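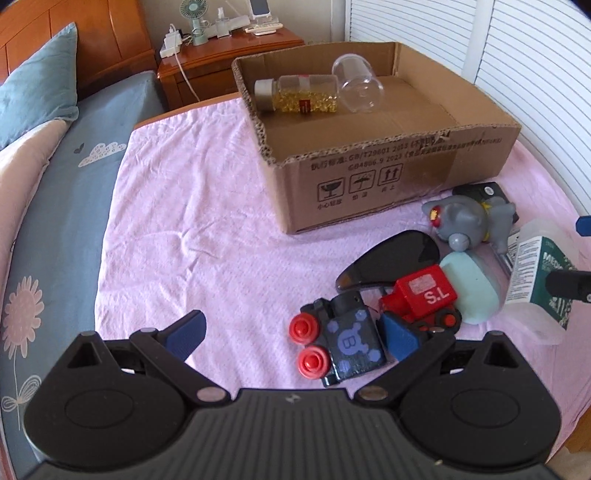

Home Task Safety Checklist: Tidying Small Objects into an Open Box
Marbridge household chores trial, February 2026
Filled in by Tanko Onyeka, with comments. Second reader: Yoshinori Tanabe.

1. Work surface checked for give. YES, with comment.
It's a bed, so of course it gives. The pink cloth is a help because the colours of most things show up well against it, but it has soft creases and one proper fold, and my worry with any machine is that it will pinch up cloth along with the toy. People feel that happen and let go without thinking. I'd ask for a slow lift on every pick.

2. Container sound and stable. YES.
Open cardboard box, rim cut rough. Corrugated edges are kinder than tin but they can still catch a sleeve or a cable. The fragile glass, umbrella and arrows printed on the front are about shipping and shouldn't be read as instructions for this job (Yoshinori asked me to write that down, so I have).

3. Medicines and supplements kept apart from toys. NO. Please fix.
There's a clear bottle with golden-yellow capsules lying in the box, and toys waiting beside it. The cap is on, but I can't sign off on a cap I haven't tried by hand. A machine that has learned "small things go in the box" will happily put an elephant in with the capsules, and in a home with little ones that's the mistake I'd lose sleep over. Sort these into 2 boxes before the next run.

4. Round and slippery items identified. YES.
The mint-green oval and the glossy black teardrop-shaped piece are the ones to watch. Both smooth, both likely to squirt out of a grip that's a touch too firm. Igwe's guide suggests starting light and adding pressure, and I agree with it for once.

5. Wheeled toys accounted for. YES.
The black one with red wheels is on its side, so it shouldn't roll far. Approach the red one from its ends.

6. Cords and liquids outside the reach area. PARTLY.
The power strip on the nightstand has a cable hanging down the front, with a small fan and a spray bottle close by. Draw the reach limit at the edge of the bed, please, and tuck that cable back.

7. Ready for unsupervised running? NO.
I'm fonder of these machines than I was last May, truly! Picking up is coming along nicely. Knowing what belongs with what is still a person's job, and I'd keep somebody in the room with a hand near the stop button.

Recheck item 3 first, then 6. Send the signed copy to the Gidatden office.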